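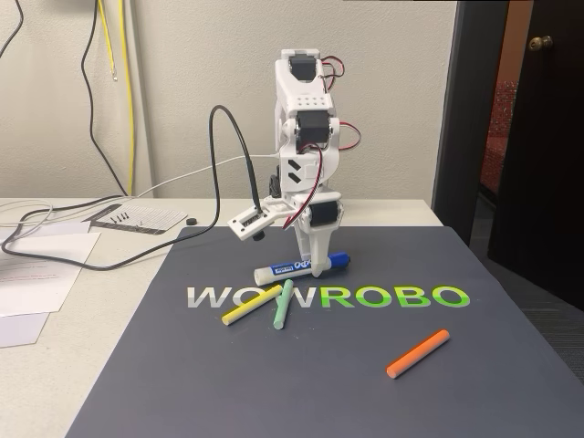
Slavica Shehu wrote under my last post that she could never live with a concrete side table, she'd be stubbing her toes on it until the day she died, and had I thought about what it would do to the floor? I had! Well, I had after reading that. So there's felt under all the feet now, and Slavica gets the credit.

Anyway, the table. I finally picked it up on Saturday and I'm so happy with it I keep walking past just to put my hand on the top. It comes from a little workshop called Stamby, where they pour everything themselves in wooden molds, and you can still see the grain of the boards on the sides of the legs. I love that part. Every one comes out a bit different, with air bubbles and a darker patch here and there (mine has a long cloudy streak down one side, like spilled milk).

I paid $155, plus a bag of offcuts they let me have for bookends. For comparison, the one I'd been looking at from Halico was $127, and it's a nice table, but it's a thin skin of cement over a foam core, and it sounds hollow when you knock on it. I know, who knocks on a table? Me, apparently, in a store, with people watching.

It took me and Kasun three tries to get it up the stairs. We wrapped it in an old quilt and went one step at a time, and on the landing we had to sit down and have a talk about whether friendship has limits. It does not! He even came back later with a level.

A few things for anybody thinking of getting one. Ask what it's been sealed with. Mine has wax on it, so it needs a new coat now and then, and lemon juice will leave a pale mark if you let it sit. I already have one from a slice that fell out of my iced tea, and I've decided to like it. Use coasters if you're not the deciding-to-like-it type. And measure your stairs, especially the turn.

Next I want the lamp to go with it. Ivana has been telling me about a pressed paper shade she saw, the kind with bits of leaf in it, and I think the warm light on that rough gray top would be gorgeous. If it's too big for the corner I'll move the armchair, which I've been wanting to do since October anyway.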